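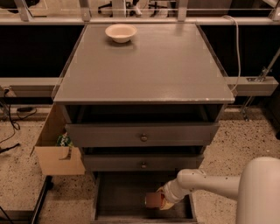
4. 苦情処理制度の独立性と公表統計の読み方

4.1 問題の所在

警察官の職務執行に対する苦情を第三者機関が審査する制度は、多くの自治体で「信頼回復の切り札」として導入されてきた。だが、制度の導入と信頼の回復との間に因果関係があるとする主張は、驚くほど薄い根拠の上に立っている。先行研究の多くは、導入前後の世論調査を一度ずつ比較し、数値が上向いていれば効果ありと結論する。比較対象となる自治体を置いたものは少なく、同時期に行われた他の改革の影響を切り分けたものはさらに少ない。本節では、Ternutside、Madport、Folgateの三自治体が公表した資料を用いて、この種の主張がどこまで支持できるかを検討する。

4.2 資料

分析の対象は、三自治体の審査機関が年次報告書の付表として公開している苦情記録のうち、個別の処理経過をたどることのできる879件である。付表の様式は統一されていない。Ternutsideは申立ての受理日と決定日の双方を記載するが、Madportは決定の年のみを示し、Folgateでは取下げと不受理が同じ欄にまとめられている。三者を横に並べた順位表が報道などで引用されることがあるが、様式の違いを考えれば、その順位にほとんど意味はない。

資料の閲覧は2023年8月2日時点の公開版による。Folgateの付表には同年1月に改訂が加えられており、改訂前の版とは分類の一部が一致しない。改訂の理由は報告書のどこにも書かれていない。本稿では改訂後の分類に従ったが、改訂前の分類を用いた場合には認容件数の推移がやや異なる形をとる点を記しておく。

4.3 「解決率」という指標

三機関はいずれも「解決率」を主要な成果指標として掲げている。問題は、この語が何を指すかである。Madportの要綱によれば、申立人が所定の期間内に追加資料を提出しなかった事案も「解決」に算入される。申立人から見れば、これは解決というより打ち切りに近い。Ternutsideでは、当該警察官が所属長から口頭の助言を受けた時点で事案が閉じられ、申立ての内容が事実であったかどうかの判断は示されない。こうした事案を含めて算出された解決率が上昇しても、審査が実質化したと見るべき理由はない。

そこで本稿では、事実認定が文書で示された事案だけを「審査済み」と数え直した。879件のうち、この条件を満たすのは300件にとどまる。さらに、認定の結果として懲戒手続への付託が勧告されたものは75件であった。勧告に拘束力はなく、その後の処分結果を追跡できる形で公表しているのはTernutsideだけである。残る二自治体については、勧告が受け入れられたか否かを外部から確認する手段がない。

もっとも、審査済み事案の少なさをそのまま制度の失敗と読むことにも慎重でありたい。軽微な行き違いについては、時間をかけた事実認定よりも早期の説明を望む申立人もいるはずである。付表にはそうした希望の有無が記録されておらず、どの打ち切りが妥当で、どれがそうでないかを判別できない。批判する側も擁護する側も、手元にない情報を前提に論じている。

4.4 独立性をめぐる形式と実態

制度の独立性は、通常、委員の任命権者、調査権限、予算の出所によって測られる。三機関はいずれも、任命の面では警察組織から切り離されている。しかし調査の実務を見ると、Folgateでは関係者への聴取を警察の監察部門に委ねており、機関が自ら行うのは提出された書面の検討に限られる。Madportの機関は独自の調査員を置くものの、映像記録の提供を求める権限を条例上与えられておらず、提出は警察側の裁量による。争点が現場での有形力の行使である場合、映像を欠いたままの審査がどれほどの意味をもつかは疑わしい。

比較のため、Cáceresで検討された制度案にも触れておく。同案は映像の保全義務を警察側に課し、申立てから一定期間は削除を禁じるという内容であった。条文の上では三自治体の制度より踏み込んでいるが、義務違反に対する制裁の規定を欠いている。守られなかった場合に何が起きるのかを定めない義務を、実効的な統制と呼ぶことは難しい。

4.5 信頼の測定

各機関の報告書は、住民調査における「警察を信頼する」との回答の増加を制度の成果として紹介している。この推論には少なくとも二つの難点がある。第一に、質問文が年度によって変更されている。Ternutsideでは「警察」が「地域の警察官」に改められた年に肯定的な回答が増えており、増加分のどこまでが文言の変更によるものかは、公表資料からは判定できない。第二に、苦情を申し立てた経験のある住民の回答が別個に集計されていない。制度を利用した者がどう評価しているかという最も知りたい点が、全体の平均に埋もれている。

以上から、三自治体の資料によって第三者審査が信頼を高めたと主張することはできない。高めなかったと主張することも同様にできない。次節では、申立人を対象とする継続調査を行う場合に必要となる設計上の条件を扱う。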